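Shared kitchen: drawers, snacks and the island

The second-floor kitchen at Tilstead has been back in use since May, and most people have found their way around it. The old wall cupboards are gone. Storage is now in the island, and the drawers were assigned by the building office after 70 residents sent in their preferences. 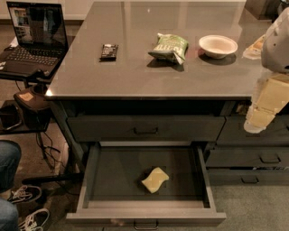 Cleaning supplies go in the wide lower drawers. Dishes and cutlery are kept in the upper ones, and the labels will be up by the end of the month. A yellow sponge is fine lying on the drawer floor as it is now, but sprays and liquids need to stand in a tray. Roland Pilkington has 8 spare trays in room 414 – please knock before 6 p.m.

Snacks may be left on the countertop during the day. Anything still out at night will be moved to the basket by the door. Bowls should be washed and put away by whoever used them.

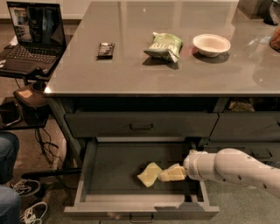 Alfie Entwistle

The island countertop is gray and has a shine to it, so crumbs and smears show up quickly. Wipe it with a damp cloth and dry it afterward. Chip bags and candy bars can stay within reach for anyone who wants them, but please close opened bags – there are clips in the top drawer. Push the lower drawers shut before you walk away.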